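Rozália Sárközi
29/11/2019

1/ Thread on what the Tunex cell has changed for those of us on the covering line at Bernex. It's been running since May. People from the Ongart plant keep asking me, so I'm writing it down in one place.

2/ Before May there were six of us on covering, all by hand. There are still six of us. Two now spend most of the shift on the gripper side, and the rest do corners, seams and anything the cell rejects.
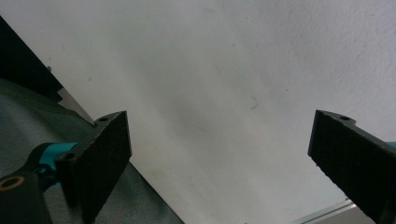
3/ Training is the part I get asked about most. You hold the tool yourself and do the move the way you'd do it with your fingers, over and over, and the cell works from those recordings. The pads are black and rough on the surface, with teal parts down at the base, so it's easy to tell at a glance where the finger ends and the linkage starts. New starters get 45 minutes on it before they record anything that counts.

4/ Pay. Recording hours are paid at the line rate. The first proposal was to pay them as training time, which is lower. We said no and it was changed before the second week.

5/ We needed 500 good recordings for the first fabric. A recording is thrown out if you stop halfway to think. Most of mine in the first few days were thrown out.
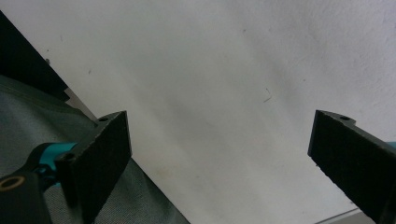 Photo: Dénes Bozsik, Bernex covering line

6/ My wrists are better. I used to tape the right one by the end of the week. Holding the gripper is tiring in the shoulder instead, so we swap every 45 minutes. That swap is written into the rota now and the shift lead can't skip it to catch up.

7/ The cell did 3,190 panels in its best month. I don't have a fair number for the old line to put next to that, because the panel sizes changed at the same time. Please stop quoting it as a doubling.

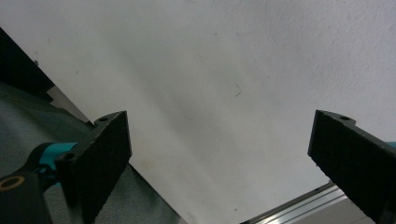

8/ Inspection is still ours. The software from Sandusus checks position and it's good at that, but it passes things I wouldn't. A hair on an off-white surface, or a mark that looks like one, like the thin dark one near the middle here, is the kind of thing I want a person to look for. Dénes Bozsik asked for a second lamp at the inspection bench and we got it.

9/ What I don't like: the pace is set by the machine on the days it runs well. You can't get a few panels ahead and then slow down for ten minutes. The older hands mind this more than the younger ones. I mind it.

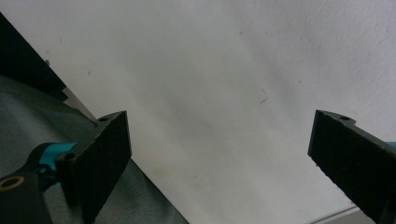
10/ Jobs. Nobody was let go. One person retired and was replaced. The written agreement says no cuts on covering until the end of next May, and we start talking about what comes after that in the new year.

11/ If you're at Ongart and your cell is still on order, ask for two things in writing now: the line rate for recording hours, and the swap. Both are harder to get once it's running.

12/ I'll answer questions under this when I'm off shift. For the wiring and the safety stop, ask Dénes.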